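Workshop notebook, table clearing and wiping
29 March 2020

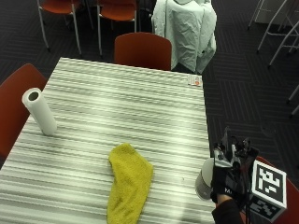

Who does the tables once the Jarmont unit is on the floor?
The same crew as now. The unit takes the first wipe of each table in the canteen annexe, and the crew keeps edges, spills, chairs and anything with food stuck to it.

Sunday, so no one in for lunch and a clear run at writing this up.

Went through the shift notes with Shabani Mfinanga. Shabani has run the evening clean for 9 years and his view is that the wiping was never the slow part. The slow part is what people leave behind: cups, cards, sachets, the odd phone. A wipe can't start until those are off, and each one needs a decision (bin, wash-up, lost property). I had the task list the wrong way round, with wiping first and clearing as a sub-step. Changed it. Clearing is now its own task with its own timings.

Timings from the paper sheets, by hand, for one evening:
Full clean of the annexe, two people: 85 minutes
Of that, clearing: 29 minutes
Wiping: 17 minutes
The rest is floors, chairs, restocking and walking to the store cupboard and back.

So if the unit did every wipe perfectly we'd still only get back the 17. Santoso's proposal counts the whole 85 as "table service", and the saving in their summary is worked out from that. Need to take it up with them before anyone upstairs repeats the figure.

Things the crew raised, as they said them:
- Will the rota go down to one person? Lone working after hours is not allowed in the annexe, so it stays at two whatever the unit does. Get this in writing.
- Who is responsible if it knocks a cup off? No answer yet.
- They don't want to be called over every time it stops. Last trial it stopped and beeped and someone had to leave the floors to press a button. Ask Inar if stops can be saved up and dealt with at the end of a row.
- Pay grade. If they are minding a machine as well as cleaning, is that the same job? Passed on, not mine to answer.

Cloths: keep to one colour for tables, as now. Streaky tabletops make it hard to tell a smear from the pattern, for people too. Shabani checks by crouching and looking along the surface. Worth trying a low camera angle for the same check.

To do
Re-cut the task list and send to Zavby.
Second set of timings on a busy evening.
Trial with the crew moved to May. Ask for them to be paid for the training hour.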